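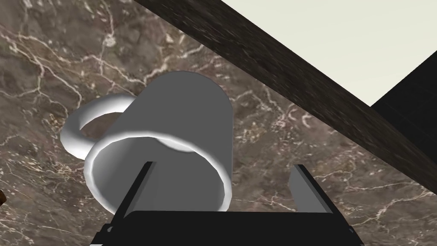
Simulator view of the gripper: mug on its side, fingers open at the rim

How should our sim robot pick up a tipped mug?

Hi all! I help with the robotics club in Barnley, and our kids are putting together a kitchen task for the July showcase. One finger goes for the inside of the rim, and I keep wondering if the handle would be kinder to beginners. Any thoughts welcome - we're all learning.
Mitali Mondal, 13/07/2018

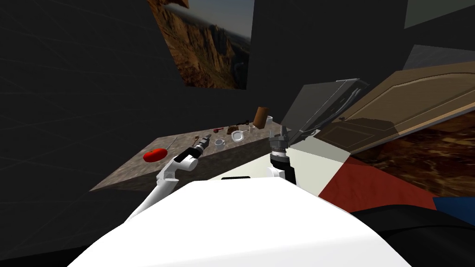

Same kitchen, with the drill in the left gripper

2 answers

Kojo Yakubu
Stay with the rim, I'd say! My students lost 24 tries to the handle before we gave up on it. Close slowly, lift a tiny bit, pause, then carry on. And do let them park the drill first, bless them - two jobs at once is a lot for a first project.

Bayu Pelupessy
we used the handle and it was fine. check your friction setting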